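Workshop tips from a robotics club parent: boxes, bins and grippers

Posted 2024-03-12 by Eldana Gidey

I've been helping out with our high school robotics club for a good while now, mostly on picking – getting an arm to take something out of one spot and put it in another without flattening it. The kids call their project Pridetwood (don't ask me, it was voted on before my time) and it's entered in the Drellavberg challenge in October. I keep a notebook of things that saved us grief, and a few other clubs have asked for it, so I've typed up the useful bits.

Practise on ugly boxes

Everyone starts with a nice crisp carton because it's square and it photographs well. Then they get to the competition, the carton has been through 17 other teams' hands, and the program falls to bits. Keep your beaten-up ones! We have a shelf for them at home next to the preserving jars. A soft corner or a flap that won't stay down will teach your team more in one evening than a stack of new boxes.

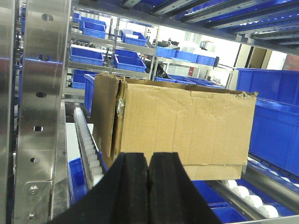 Fingers closed, battered carton on the conveyor ahead.

Loose tape deserves a mention of its own. A torn bit of clear packing tape can throw a shine that the camera reads as an edge, and a curled end will grab foam padding like you wouldn't believe. You've got two choices. Trim it with nail scissors and press the rest down, or leave it on and make the software cope. We do the first for the junior kids and the second for the seniors, who grumble.

Looking after finger pads

Dark foam-type pads are lovely and grippy until they're full of cardboard fluff. I wipe ours with a barely damp microfibre cloth, then go over them with a lint roller from the laundry cupboard. No methylated spirits, no oven cleaner, and please no cooking spray (yes, someone tried it). If you're replacing pads, do both fingers at once so they wear evenly. Write the date on the back of the new ones before you stick them on. Etenesh Derese does ours with a paint pen and her printing is much neater than mine.

Bins

Pick one colour and stick with it. It looks a bit dull, but the kids can train on the same background every time and you can swap a cracked one without anybody having to redo their settings. Ours is blue, blue and more blue. A small white label on the front is plenty. Put it on straight, and rub it down with the back of a spoon.

Wash them in the tub with dish soap and dry them upside down on a towel. Grit in the bottom ends up in the rollers.

Shiny metal and daylight

If your racking is polished steel, it'll bounce light about like a bathroom mirror. We lost a whole evening to this. A strip of matte painter's tape along the worst bit fixed it for us, and a cheap roller blind does wonders if you've got a bright window behind the shelves. Run your program once with the blind up and once with it down, and write down both results.

Bendy packets

Rigid things are the easy part. What really sorts the teams out is anything long and floppy – snack packets, dried chilli, noodles, that sort of thing. They fold over on themselves and hang every which way, so the spot you aimed at may have wandered off by the time you get there. Raid your pantry. Pick packets with a shiny printed side and a clear window, as the two parts look completely different to a camera. Tape over any that have been opened, unless you like sweeping.

My rule is to grab near the middle, lift slowly, wait a breath, then move. Our seniors did 80 practice lifts with the wait and wouldn't go back. Keep a bin with high sides under the drop spot as well, and leave it empty between runs so you aren't landing on yesterday's lunch. 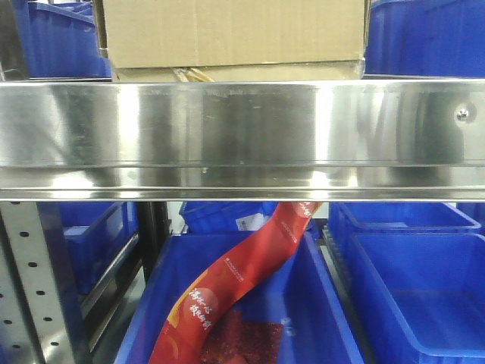

Tzu-hsuan Liao wrote: We run a junior team and had the same trouble with long packets. Grabbing the middle worked for the stiff ones, but the floppy ones kept sagging on both sides and catching the rim. We switched to picking them up near one end and lowering them in tail first. Slower, but far fewer ended up on the floor. Also, does the lint roller leave any sticky stuff on your pads?

Eldana replied: Ooh, tail first, I'll pass that on to the seniors tonight. No stickiness so far, but I peel off a fresh sheet and dab it on my jeans before it goes near the foam.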